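From: Plarkilix building list
Date: 20th October
Subject: Re: [plarkilix-building] bottles, bags, what goes where

On 2nd floor recycling, an earlier message said:

> Can we please settle the bottle thing before the Dramgate pickup. The blue
> sack came back AGAIN with a tag on it, half full bottles inside, caps on,
> caps off, one can at the bottom. I don't mind what the rule is but I'd like
> there to be one. Also do labels come off or not?? The sheet on the
> kitchen door says yes and the one from Ibarra says no.
>
> And is the bag for cans or for everything that isn't bottles?

Quick answers, have to run in ten minutes.

Labels stay on. The kitchen door sheet is the old one from April, please take it down if you walk past it. Ibarra's sheet is the right one.

Caps — empty it first, then cap back ON. Loose caps fall through their sorting belt and end up in landfill. Doesn't matter what color the cap is, someone asked me that last time.

Liquid is the real problem. Dramgate tags anything with liquid in it, and they weigh the sack. Our last one was 647 over the line on their slip (grams I think, slip doesn't say). That's water. A couple of bottles with a good swallow left in each will do it.

Went through what's out on the table now: 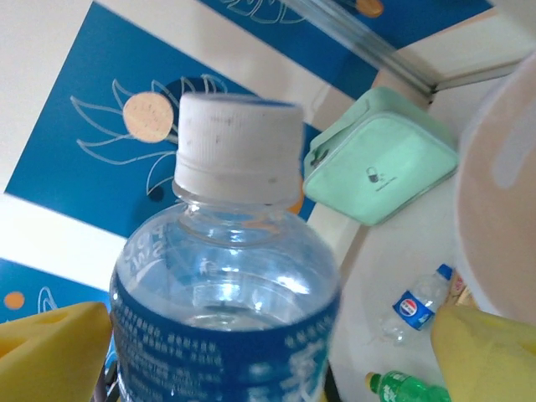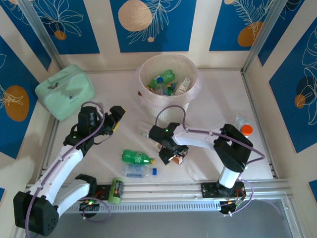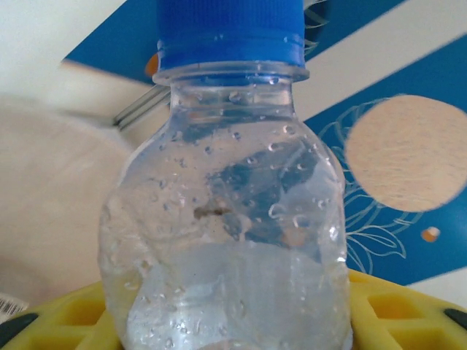
So the white cap one with the dark blue label, still has water in it. Sink. Same for the one with the bright blue cap, there's a pool in the lower part and a little brown speck of something in the middle. Pour it out, quick rinse, cap on. You don't need to dry them, drops on the inside are fine.

The green one with the yellow-orange cap goes in with the clear ones, Ibarra takes colored plastic since the contract changed. Check it for leftovers too, I didn't pick it up.

Can goes in the can box under the sink. Not in with the bottles pls, that was half the reason for the tag.

White bin is trash only. I know it's the closest thing to hand when you're standing there but anything that goes in it gets tied up and taken down with the regular garbage the same evening. No bottles in it, no cans.

The mint green bag is for clean paper and card. Nothing wet near it. If it gets soggy the whole bag is refused and we pay for the trip anyway — happened twice already.

Deposits: Jonon only pays out on the ones with the deposit mark, and you have to bring 100 at a time or they send you away. We are nowhere near. I'd say forget about it and put everything in the blue sack, but if somebody wants to collect them in the back hall I won't stop you. Just no bags blocking the fire door.

The 1,000 sack roll Ibarra sent is on top of the cupbord, left side. Don't use the thin ones from the store, they split on the stairs.

Still waiting to hear from Dramgate on whether the pickup is mornings or afternoons now. Will forward when I get it. Meanwhile sack down by 8 to be safe

sorry for typos, on my phone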